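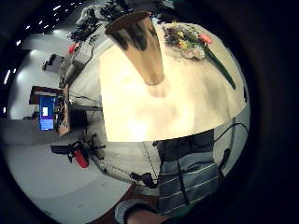 Search products Enter keyword or code

Home Vases Artificial flowers Sets Delivery Contact

Vultberg tall vase and mixed bouquet set

Reading time: 3 minutes

The Vultberg set is one tall vase and one ready bouquet of artificial flowers, sold together by Starkthorpe. It is made for a reception desk, a meeting table or a quiet corner at home where fresh flowers would be forgotten during holidays. You need no water and no scissors.

Product code: 517
Sold as: one vase, one bouquet
Delivery: in a single box, the flowers lying beside the vase

The vase

The shape is tall and simple, so it stands well on a table with other things on it. In a warm lamp the colour looks like gold, and on a bright white table it can look more like tan. We mention this since customers have asked if they received a different vase. It was the same one.

Please do not fill it with water. If you like more weight at the bottom, put in a handful of clean dry sand before the flowers.

The bouquet

The blooms are in mixed colours, with yellow, pink and orange among them, on green stems. The bouquet comes already joined, and you don't have to arrange every flower by yourself. After the journey the petals may be a little flat. Open them with your fingers, beginning with the outside ones, and leave the bouquet in the room until the evening. Usually it takes back its form by itself.

When you put it in the vase, hold it low on the stem with one hand and keep the other hand near the top of the vase. The flowers are wide and a tall vase can be pushed over more easily than one expects.

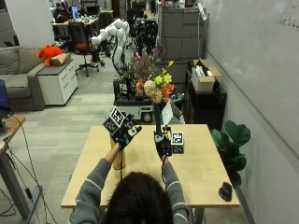 Choosing the place

A light table is the best, in our opinion, either wood or white. Behind the flowers a plain wall is good, and a large green plant is also good. Keep the set away from strong sun in the window, because the yellow will become pale first.

On a desk where people work, leave free space to the elbow side. Unathi Masilela, who prepares our sets, recommends the back third of the table.

Cleaning

Use a soft dry brush once in a month. For the vase take a cloth that is only a little damp. Don't use glass cleaner or spray for furniture.

Other products which fit

Besson low bowl, code 1068. For the same bouquet with shorter stems.
Dillness single stems, in packs of 20. Useful if you wish to make the bouquet fuller.

Returns

You can send the set back within 28 days if both parts are clean and in the box. Orders made before noon on Thursday leave our store in the same week.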